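Counter Notes: a data card for the Wiriya kitchen set

Hi! I put this card together so people opening the folder know what they're getting. The set is 1591 photos of kitchen counters, sorted by what's sitting on them — toasters, cutting boards, sinks, the bottles that gather by the wall. I started it in July because I was trying to redo my own counter and couldn't find pictures of ordinary ones, only showroom ones with a single lemon in a bowl.

What's in the folder

counters/ has the photos, in batches of 100 (the last one is short)
labels.csv has one row per photo, with the objects I could name
rooms.txt lists the 51 kitchens by nickname, no addresses
old/ is stuff I haven't relabeled yet, please don't count on it

How I label things

I go by what a thing is to the person cooking. A toaster is "toaster" and a countertop oven is "toaster oven," even when they stand right next to each other, and they very often do. Cutting boards get a material if I'm sure of it, and a second tag, "groove," if there's a channel around the edge. I went back and forth on that one with Chalerm Suwannarat, who wanted groove depth too (no way, I don't own a ruler that patient). Bottles are just "bottle" unless the label is readable. Towels count, including the ones hanging over a sink.

Bok-nam Kwak checked 300 rows against the photos and caught a bunch of my mix-ups, mostly canisters I had down as jars. Those are fixed in this version, dated 2019-02-23.

Known problems

Backsplash color is all over the place. My "seafoam" and my "teal" drift depending on the day, so lump them together if you're sorting by color. The Nisix kitchen appears under two nicknames in old/ and I still need to merge them. Marble and things that only look like marble share one tag.

A couple from the bamboo board group, both tagged "groove":
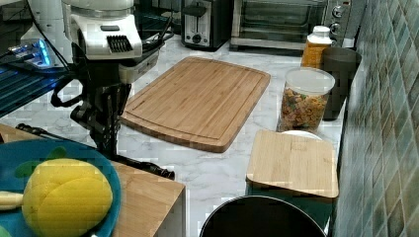
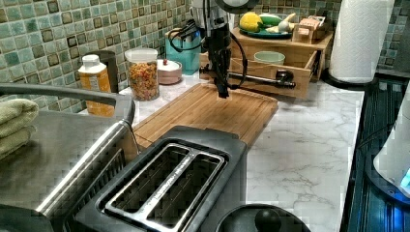 Can I use the labels without downloading all the photos?

Sure, labels.csv works fine by itself. The room nickname is in the second column, so you can pick out the kitchens you care about and grab only those batches later.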